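Clidberg Lounge Chair — Assembly and Care
Section 4. Placement, Cushions and Cleaning 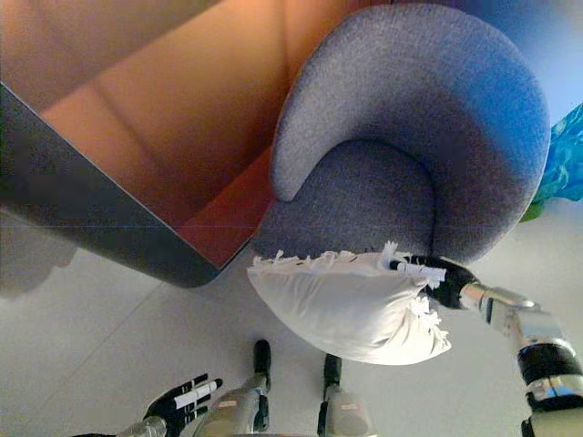 Complete Section 3 before continuing. The chair must stand level on all feet before any cushion is added.

4.1 Placing the chair

1. Sweep the floor. Grit under the feet will scratch glazed tile.
2. Lift the chair by the underside of the seat. Do not lift or drag it by the backrest rim.
3. Set the chair down with the open side facing the room.
4. Leave a finger's width between the seat front and any low table or cabinet.

CAUTION: Fabric rubbing against a hard corner will pill and wear through. This is not covered by the Curetti warranty.

4.2 Fringed pillow (accessory 871)

1. Remove the pillow from its bag and let it rest until it regains its shape.
2. Hold the pillow by the cover fabric. Do not pull on the tassels.
3. Place it upright against the inside curve of the backrest.
4. Comb the fringe straight with your fingers.

NOTE: Light creasing of the cover is normal and fades with use.

4.3 Cleaning

Upholstery: vacuum with the soft brush, low suction. Blot spills with a white cloth — do not rub.
Pillow cover: remove and wash cold, inside out, in a mesh bag. Dry flat. Do not iron the fringe.
Nearby glossy tops: wipe with a damp cloth, then a dry one.

Replacement felt pads: order part 2201.
Replacement pillow cover: order part 4000.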